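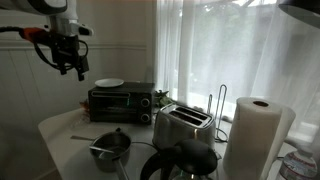
# Surviving campaign season at home: mailers, yard signs and a roomful of neighbors

We live in Stastivon, in a district that both parties have decided they can win, so from September on our mailbox gets more attention than we do. Over the years I've worked out a few ways of keeping the election from taking over the house, and people keep asking me for them, so here they are in one place (with apologies to those of you who have heard the vinegar one before).

## The mail

Put a shallow basket by the door and drop every political mailer into it unread. Once a week, pour yourself something nice and go through the whole pile at one sitting. I do it this way because one mailer on its own can ruin a perfectly good afternoon, but a dozen of them side by side start to look a bit silly, and you notice when the same claim about the Memell bridge money turns up three times with three different dollar amounts.

Keep the ones that make a definite promise. I write the date on the back in pencil and file them by office, school board in one folder and state house in another. My oldest is from 1999, a card promising to finish the sidewalk on Choo Street, and I took it along to a town meeting last year and read it out loud. There's still no sidewalk, but I did get a very polite letter!

Glossy cards don't take pencil well, so stick a bit of masking tape on the back and write on that.

## Yard signs

- Check your town's rules before you put anything up. Ours wants signs set back from the sidewalk and gone within a week after the vote.
- Push a long screwdriver into the ground first to make pilot holes for the wire legs. Wiggle it a little. You'll bend far fewer legs, especially in a dry year.
- To get tape residue off a sign you want to save, lay a rag soaked in warm vinegar over it for ten minutes and then rub gently. Try a corner first in case the ink lifts.
- The wire frames are wonderful for holding up peonies, so do hang on to them.

## Having a candidate over for coffee

If you ever get the chance to do this, say yes, whichever party they belong to. We had almost 90 people through for the county commissioner race, which was far too many for our front room, and I'd suggest stopping at whatever number of chairs you can borrow.

Make the coffee ahead and keep it in thermoses, so you aren't running a noisy grinder through the answer on property taxes. Serve things that can be eaten with one hand. My lemon bars cut into 47 pieces if I'm careful and eat the crooked one myself.

Set out index cards and pencils and ask people to write their questions down as they come in. Shy people get a turn that way, and you can put the four questions about the Ultard Road landfill together and ask them once. A kitchen timer set to two minutes, where everybody can hear it, works on candidates and neighbors alike.

## Rug and coat notes

Lay an old bath mat inside the door for wet shoes, and use the bed for coats. Take down anything breakable in the hallway, too. People talk with their hands when they get onto zoning.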